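Practice Rooms for Robots That Never Get Wet

By Rianne Leemans
16 July 2020

Before a robot arm is allowed to work in a real bathroom, somebody has to decide where it may make its mistakes. At Silham, a small software company, the answer is a bathroom made by computer.

The product is called Flellov. It is a subscription service with 712 virtual objects and 97 rooms, which customers can open, fill with things and use to test their own gripper software. I was given access for two weeks, and I spent most of that time among tiles.

The bathrooms are the most difficult part of the package. Surfaces are curved, walls stand close on both sides, and the objects have shapes that fingers do not like. Flellov also puts household things where they do not belong, so the software cannot depend on a tidy shelf. Customers can look from outside the arm or from a view close to the fingers.

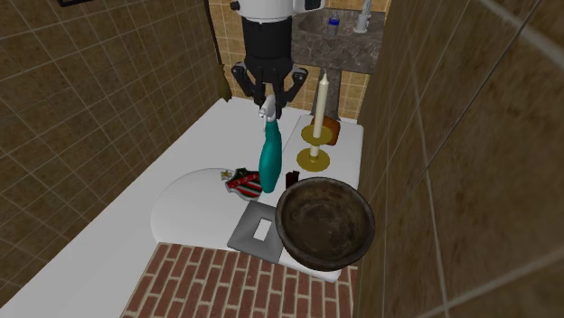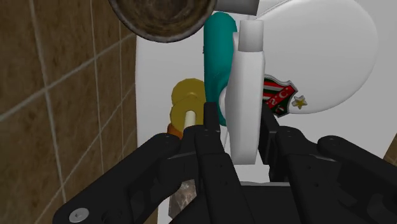 Two views from a simulated bathroom in Flellov: the arm with a teal spray bottle, first, and a close look past the black gripper fingers, second.

Bianca Munteanu, who leads the product team, told me that the close view is the one customers ask for most. "From far away, every grip looks good," she said. "When you come near, you begin to see the problems."

I liked the speed of setting up a room. The menus need more care. Moving one object by a small distance takes too many clicks, and the manual uses two different names for the same setting. I also found the light a little too kind. A competing package, Nasent, gives more control over shadows, although its choice of rooms is smaller.

Vermeulen, a maker of cleaning equipment, already uses the service for its early tests. Silham plans an update in August with a simpler object menu. Current subscribers will receive it without extra payment.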